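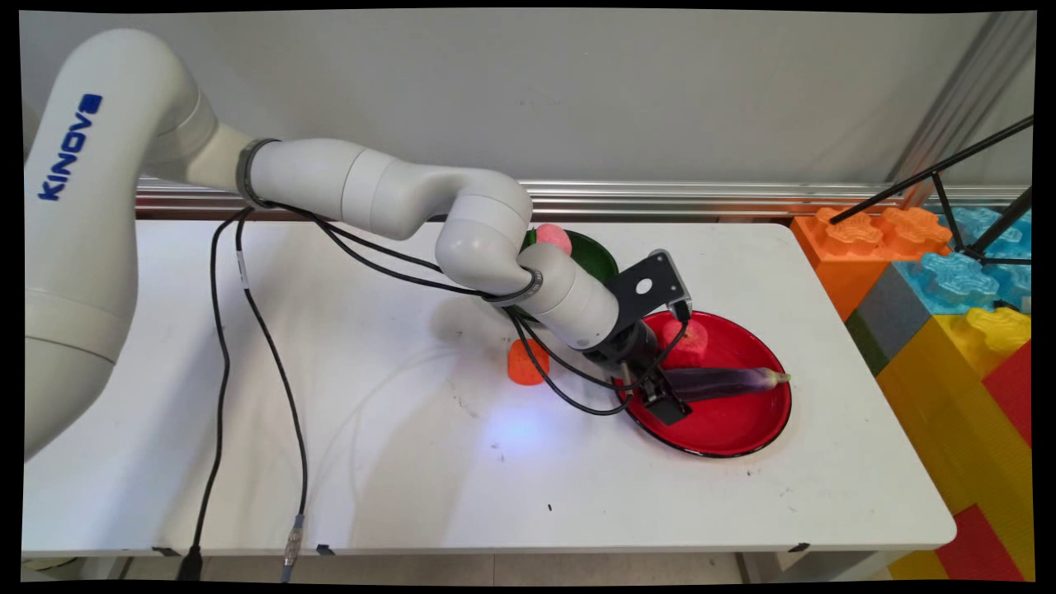
Aubergine auf dem roten Teller mit dünnem schwarzem Rand, weißer Tisch

Teller Stusstead, rund, in Rot und in Dunkelgrün

Ich geb's zu, ich hab eine Schwäche für farbige Teller. Weiß hat ja jeder, und weiß hatte ich auch, einen ganzen Schrank voll. Dann kam der rote Stusstead ins Haus, und seitdem steht der weiße Stapel ziemlich beleidigt hinten drin.

Rot ist nicht ganz einfach, das sag ich gleich dazu. Tomaten oder rote Äpfel verschwinden darauf fast, da muss man schon zweimal hingucken. Aber legt mal eine dicke, glänzende Aubergine quer drüber! Das dunkle Lila auf dem Rot, dazu der blassgrüne Stielansatz, da könnte ich den ganzen Tag hinschauen (und vergesse dann gern, den Ofen vorzuheizen). Auch Zitronen und Feldsalat machen sich prima, und Nudeln sowieso.

Den Grünen nehme ich am liebsten für helles Obst. Pfirsiche vor allem, weil das Rosa auf dem dunklen Grün so schön weich wirkt. Im Winter kommen bei mir Mandarinen und Nüsse drauf, und ab Dezember bleibt er eigentlich bis nach den Feiertagen auf dem Tisch stehen.

Was ihr wissen müsst:
Artikelnummer 2152
Durchmesser 26 cm
Farben: Rot mit schwarzem Rand, Dunkelgrün
Preis: 9 Euro das Stück
Einzeln bestellbar, Farben frei mischbar

Zum Abwasch: Ich spüle meine von Hand mit einem weichen Schwamm. In die Mikrowelle bitte nicht, in den Backofen auch nicht. Wer die Teller stapelt, legt am besten ein Stück Küchenpapier dazwischen, dann bleibt die Oberfläche länger schön.

Entworfen hat die Serie Wayne Mottram, der auch unsere Schalen von Flekier gemacht hat. Die passen übrigens farblich gut dazu, vor allem die kleine für Dips. Von der ersten Lieferung hatten wir 200 Stück hier, Grün geht gerade schneller weg als Rot. Falls eure Farbe mal nicht auswählbar ist, schreibt mir kurz über das Formular, dann melde ich mich, sobald Nachschub da ist.

Versand immer dienstags und freitags, gut gepolstert. Kommt trotzdem mal einer mit Sprung an, reicht mir ein Foto und ihr bekommt einen neuen.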